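An Open Day at Bultik, with Carrots

I have been to a lot of open days. I like being handed a sticker and told where I may not stand. Last February it was a place that makes shipping pallets, where I learned a good deal about nails. This time it was Bultik, who fit out and test kitchens on the second floor of the Grandeck building, and who opened their doors on 18 September 2023 to anyone who had filled in the form. The form asked for my shoe size. I never found out why.

Getting there is half the entertainment. The bus drops you at Villalobos, at the wrong end of a parking lot built for a much more popular building, and you walk across it feeling watched by light poles. I had visitor badge number 166. There were not that many of us. The coffee was free and tasted it, but the cookies were the good kind and I had two before the welcome talk and a third during.

The tour takes 60 minutes and starts with the store rooms, which I would have skipped. There is a long stretch on drawer runners. I now have opinions about drawer runners, and my own kitchen has suffered by comparison ever since. After that comes the sink wall, where you may turn on any tap you like, and where a surprising number of grown adults formed a line to do just that. I was in it.

The room everybody had come for is at the back, and it is the one where they try out ordinary cooking jobs on ordinary tables. I had pictured steel counters and people in tall hats. What you get is closer to a play kitchen for people with mortgages: a big white table polished to such a shine that the ceiling seems to be in it, and a pink bowl with a little heap of orange slices at the bottom. I'm calling them carrots. They had the round coin look of the carrots I was served at school, though I could not say how evenly they were cut.

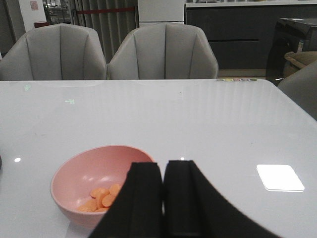 My main complaint about the pallet place was that you saw everything from behind a rope. Bultik lets you get much nearer, provided you keep your elbows in and your cookie outside. I had to go back out and finish mine in the hallway, so I missed the first part of the explanation and had to piece the rest together from other people's nodding.

The gist, as far as I could follow it, is that a room like this is for the boring parts of cooking. Moving food from a bowl to a pan. Putting a lid on. Taking a lid off. Finding somewhere to set the lid down, a problem I have been working on at home for most of my adult life without results. The leaflet, printed by a firm called Karell on paper far too nice to throw away, calls this "everyday handling." In my house it is called dinner, and it gets much less attention.

I will say that the table would drive me crazy. A surface that glossy shows you everything twice, including your own face when you lean in to look at a vegetable. Several people asked how it is kept clean and were told "with a cloth," which went down in at least one notebook.

The cookware, on the other hand, I would have taken home under my coat. The saucepan is dark navy with a matte finish, and its long handle is a sort of blue-purple that I would never have picked and now want. The lid is glass with a shiny metal rim, and it has a small steam vent and a knob that flares out at the top like a cup. I have owned pans for years and never once had a knob worth describing to my sister on the phone. She was very patient.
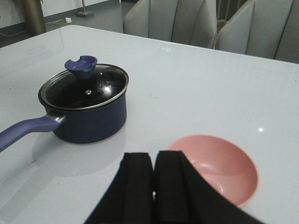
The navy saucepan with its lid on, and the pink bowl, empty.

Questions came at the end. Somebody wanted to know whether the pan came in green. Somebody else wanted to know about parking, at length. I asked about the carrots, whether they get eaten afterward, and was given a leaflet I already had.

Practical notes, for anyone thinking of going. Entry is free but you do need the form. The elevator is slow, so take the stairs if you can. Wear flat shoes, in whatever size you told them. Bags go in a locker that wants a coin and gives it back on the second try. There is no gift shop, a serious oversight given the saucepan, and the last bus from Villalobos leaves earlier than the timetable on the shelter says it does. I walked as far as the gas station and got a ride from there.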